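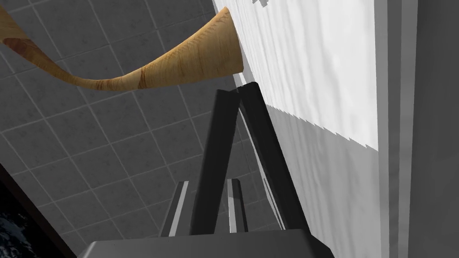 The horn, wide end toward the wall.

Andor Balogh had the phone in one hand and the suitcase in the other and the Werneo ferry left at 4:10. It was 3:25. His sister on the line, talking.

"You're not listening."

"I'm listening."

"What did I say?"

He put the suitcase down. Hot for August, even for August. The apartment smelled of their father's pipe, still, after all these weeks with the windows open. Boxes everywhere. The Morelli records in one, the good coffee cups in another, wrapped in newspaper. And the horn, which neither of them had packed.

"You said I should take it," he said.

"I said you should play it first. Once. Then take it or don't."

He hadn't played since he was eleven. Their father carried that horn over the pass from Inano in 1975, wrapped in a blanket, 42 kilometers on foot, or so he told it. Some years it was snowing in the story. Some years there was a dog. He'd blown it every New Years from the roof until the neighbors called somebody, and then he'd blown it from the kitchen.

"A dealer offered 3000 for it," Andor said.

"When?"

"Last week. Nice man. He had a catalog."

Quiet on the line. A kettle going at her end.

"And?"

"And I told him I'd call back."

3:31. He could still make it if the bus came. He thought of the dealer's clean hands, the way he'd said provenance twice. He thought of his father at the sink, cheeks puffed out, eyes wet with the effort, one long ugly note and then — every time — the second one, which wasn't ugly at all.

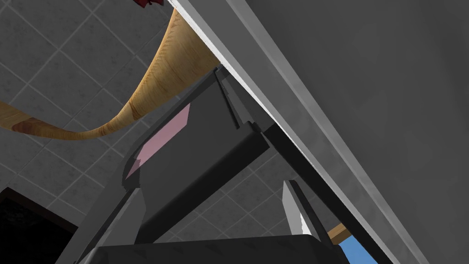 Who taught you the second note?
Mama did, the winter he broke his wrist, and she made me promise I wouldn't tell him.

That was his sister, later, when he finally asked. But in the apartment he didn't ask anything. He put the phone on the windowsill, speaker on, and wiped the mouthpiece with his shirt.

First try, air. Second try, a sort of cow.

"Again," said the phone.

Downstairs a door opened. Mrs. from 106, he never could remeber her name, coming out on the landing in her slippers. He heard her stop. He filled his chest until it hurt and thought about snow, and the dog, who was maybe real.

The note came. It went on and on. His sister was saying something, or crying, he couldn't tell over it.

The bus went by at 3:40. He saw the top of it through the window and kept blowing.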